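Teaching a Two-Arm Robot to Wipe a Tray by Remote Control
Project report, robotics lab course
Author: Aksel Bundgaard

1. Background

The Timska project asks a simple question: how many examples does a robot need before it can clean a metal tray with a cloth? Nobody on the project writes motion code for the task. A person drives the two arms by remote control, the system records the joint positions and the camera views, and a model is trained on the recordings. My part was to set up the recording routine, collect the examples, and sort them before training.

I started in September. The arms were already mounted on their rail and calibrated. The recording software, Bredivley, had been written by an earlier student and needed only small changes.

2. Setup

The workspace is a table with one arm on each side. Both grippers have green pads on the inside of the fingers, and each wrist carries a small camera. A further camera looks at the whole table from a fixed position. The operator works from a pair of hand controllers, and a second person stands across the table to reset the objects between runs.

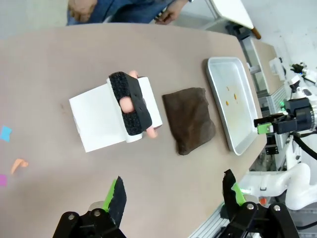
Figure 1. Wrist camera view with gripper open. Brown cloth and metal tray with a few orange crumbs.

The wrist views turned out to matter more than I expected. In early tests I trained with the fixed camera alone, and the model often closed the gripper too early. Adding the wrist cameras fixed most of this – the fingers and the object are in the same view, so the model can learn the gap between them.

3. Collecting the examples

A run starts when the operator presses the record pedal and ends when both arms are back at rest. I limited each run to 91 seconds. Longer runs usually meant that the operator had lost the cloth and was trying to recover, and mixing these with normal runs made the training worse.

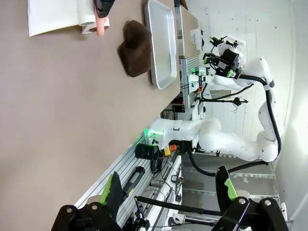

Placement of the objects was the hardest thing to keep under control. If the cloth always starts in the same spot, the model learns the spot and ignores the cloth. We therefore moved it between runs and changed how it was folded. A start with the cloth on the tabletop right beside the long rim of the tray is a difficult one, as the fingers have to come down close to the metal without pushing it. Operators tended to approach from the rim side and drag the tray with them. I asked them to come in from the open side of the table instead, and to lower the arm in two steps.

Operators also needed practice. The controllers give no sense of force, so a new operator presses too hard or does not touch the tray at all. I had each person do a block of practice runs that were not saved. After that, their motions were slower but much more even.
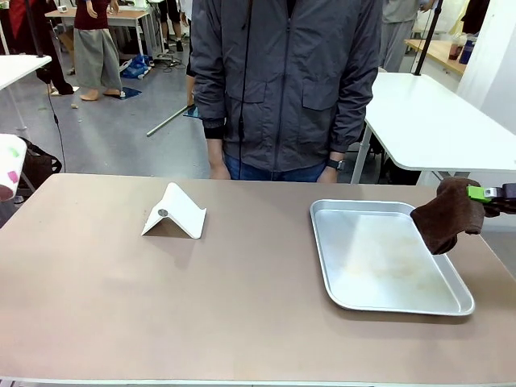

The two arms add a problem of timing. A person wiping a pan by hand moves both hands without thinking about it, but by remote control most people move one arm, stop, and then move the other. The model copies those stops. In the later sessions I told operators to keep the idle arm parked unless it was needed, which gave cleaner recordings.

4. Sorting and training

The target was 4000 runs. We recorded fewer than that, and after sorting, 2360 were kept. I removed runs with dropped camera data, runs that hit the time limit, and runs where the operator gave up. The labels were stored in Gundorik, the lab's annotation tool.

I trained 3 models with the same settings and different random seeds. All of them learned to reach for the cloth. Wiping was less reliable, and the corners of the tray were often missed. The Hafþórsson controller, used as a baseline, follows a fixed path and covers the corners well, but it fails when the tray is turned.

5. Remaining work

The kept runs contain too few examples with the tray at a steep angle, and these should be recorded first. I would also like to save the failed grasps separately, with the recovery marked by hand, so that they can be tested as training data later. The sorting script and the operator notes are in the project folder.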